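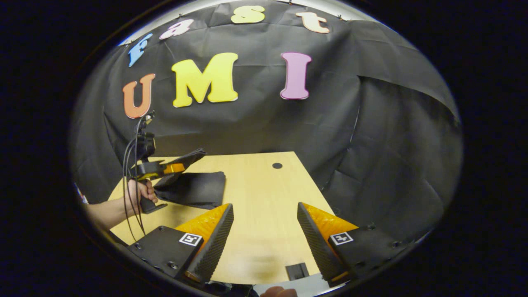

Je reprends le sujet des frais de copropriété, on m'a posé la question plusieurs fois depuis dimanche. Fil un peu long, je mets tout à la suite.

1/ Notre immeuble a 23 lots. Le ravalement de la façade côté cour a été voté l'an dernier. Le devis retenu est celui de Sönmez, l'autre venait de Pruditz.

2/ La différence entre les deux était de 3 000 euros. Sönmez était plus cher mais incluait la reprise des appuis de fenêtre. Pruditz les comptait en option, sans prix.

3/ Premier conseil : demandez toujours le prix des options par écrit avant l'assemblée. Une fois le vote passé, chaque ajout doit être revoté et on perd facilement une saison.

4/ La répartition se fait selon les tantièmes, pas par logement. J'ai 64 tantièmes. Mon voisin du dessus, même surface, en a un peu plus à cause de l'étage. C'est écrit dans le règlement de copropriété, page des états descriptifs, que peu de gens ouvrent.

5/ Les appels de fonds sont partis en 2 fois. Le premier avant le chantier, le second en août. Le second est arrivé pendant les vacances et plusieurs personnes l'ont payé en retard. Si vous partez, prévoyez un virement programmé.

6/ Osvaldo Teixeira m'a demandé en commentaire qui paie quand l'appartement est vendu entre les deux appels. Entre le syndic et les propriétaires, c'est celui qui est propriétaire à la date d'exigibilité. L'acheteur et le vendeur peuvent s'arranger autrement dans l'acte, mais le syndic n'a pas à en tenir compte.

7/ Pour les locataires : un ravalement n'entre pas dans les charges récupérables. Si votre bailleur vous l'ajoute à la régularisation annuelle, demandez le détail et contestez par courrier recommandé.

8/ Sur l'échafaudage : il est resté plus longtemps que prévu. Prévenez votre assureur habitation avant la pose, certains contrats le demandent. Le mien voulait les dates et une copie du planning, j'ai envoyé les deux par mail.

9/ Darius Barbu me signale que dans son immeuble, rue des Tanneurs, le syndic a facturé des honoraires de suivi de travaux en plus. C'est possible, mais ils doivent être votés dans la même assemblée que les travaux. Vérifiez le procès-verbal.

10/ Je n'ai pas encore le décompte définitif. Le syndic l'annonce avec la convocation. Je posterai les montants par tantième à ce moment-là, les réponses restent ouvertes en attendant.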